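Grurcombe Community Hall
Opening Inspection Checklist, Main Room and Store
Completed in March, before the 8 a.m. booking

1. Exits and walkways
Front exit opens fully: Pass
Side exit opens fully: Pass
Comment: The side door closer is slow to latch. Hirers are asked to pull the door shut behind them until it is adjusted.

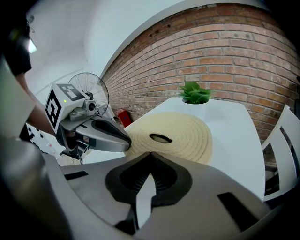 2. Tables and room furniture
Table tops clean and free of splinters: Pass
Folding legs locked: Fail, 2 tables
Comment: The locking pins on both tables are worn. The tables have been tagged and moved to the store. Replacement pins have been requested from Steltik.

3. Items used on tables
Baskets, trays and small containers must be kept clear of exits and returned to the shelf at the end of each booking. 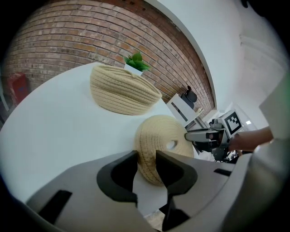 Cleaning products must never be stored on the same shelf. One bottle of Akanda floor cleaner was found without its cap and was removed. Hirers who bring their own products must take them home.

4. Electrical
Outlet covers intact: Pass
Extension cords undamaged: Fail
Comment: One cord has a cracked plug and has been withdrawn from use. Cords longer than 5 yards are not permitted in the main room.
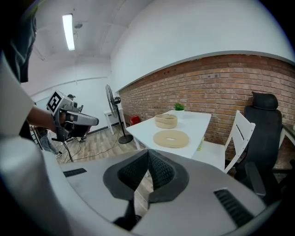 5. First aid and fire equipment
Extinguisher seals unbroken: Pass
First aid kit complete: Fail
Comment: Burn dressings are out of date. Order from Kutine with the next supply request.

Overall result: Open for use, with repairs outstanding under items 2, 4 and 5.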